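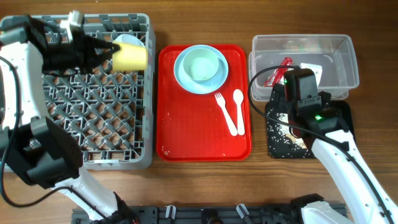 Floltard Gripper Comparison, table clearing set

Version note: 28/02/2026. Replaces the December upload. File layout is unchanged, but the finger labels for the left arm were wrong in December and have been corrected.

Summary

Recordings of a two-arm table clearing task, made to compare finger sets and controllers on the same arms with the same tableware. The set holds 79 episodes. Both arms are teleoperated. No learned policy was run for any episode in this release.

Hardware

Two arms of the same model are mounted at the front edge of a wooden tabletop, one at each end of a dark rail. Both carry black two-finger grippers. The gripper body stays the same through the whole set and only the fingers are changed.

Finger sets compared:

Utitz narrow: stiff, tapered, no pad.
Utitz padded: same outline, silicone pad on the inner face.
Pugh flex: compliant fingers that wrap slightly under load.

Controllers compared:

Sulton position: closes to a commanded width and holds it.
Sulton force: closes until a current limit is reached.

The same finger set is fitted to both arms within an episode. Controller settings can differ between left and right, so read them per arm from the metadata file.

Task

Used tableware starts on a red serving tray in the center of the table. The left arm moves cups, plates and bowls to a gray plastic dish rack. The right arm handles waste, which goes into a clear plastic bin on the right. A black mat in front of the bin has small white grains scattered over it. Cleaning the mat is not scored.

The operator chooses the order of objects. An episode ends when the operator presses the stop pedal, whether or not the tray is clear. Use the outcome field to tell the two apart.

Objects

Cup, yellow. Grasped from above by the rim or across the body.
Plates, light blue. Placed in or against the rack.
Bowl, pale green. Starts nested on a plate.
Fork and spoon, light wood. Start side by side on the tray.
Wrapper, red, and white paper item. Waste.

The nested bowl is the object that separates the finger sets best. The narrow fingers fit between bowl and plate but tend to drag the plate along. The flex fingers need more clearance and often push the bowl sideways before they get a hold on it. The fork and spoon favor the padded set. With the flex fingers they rotate in the grasp when lifted by one end.

Cup grasps are easy for all three sets. Under position control the commanded width has to be set per object, and a wrong width shows up as a slow slip during transport.

Files

episodes/ one folder per episode, numbered from zero
meta.json finger set, controller per arm, outcome, notes
joints.csv joint positions and gripper width, both arms
current.csv gripper motor current, both arms
scene.mp4 fixed workspace view
wrist_l.mp4, wrist_r.mp4 wrist views

Timestamps are in seconds from the start of the episode. Video and joint streams share a clock. The current stream does not, and trails by some 13 milliseconds. The loader corrects for this by default. Pass raw=True to switch the correction off.

Outcome codes

0 tray cleared
1 stopped early by operator
2 object dropped outside rack or bin
3 controller fault

Known issues

In 4 episodes the left wrist video is missing. The folders are kept and the field wrist_l_ok is set to false.

Gripper width is reported at the jaw, not at the fingertip. For the flex fingers the two differ under load, and the difference is not recorded.

The cable on each arm can pass in front of the workspace view at some poses. Object masks are not provided for those spans.

Slats in the rack base confuse depth estimation. We do not recommend using monocular depth from scene.mp4 to score placement height.

Intended use

Comparing grasp stability across fingers and controllers, slip detection from motor current, and imitation learning on short pick-and-place segments. The set covers one table and one group of objects, so it is a poor test of generalization.

Loading

pip install floltard-tools
floltard fetch gripper-table
floltard check gripper-table

The check command compares file hashes and lists folders with missing streams. Report mismatches through the issue tracker and include the full output.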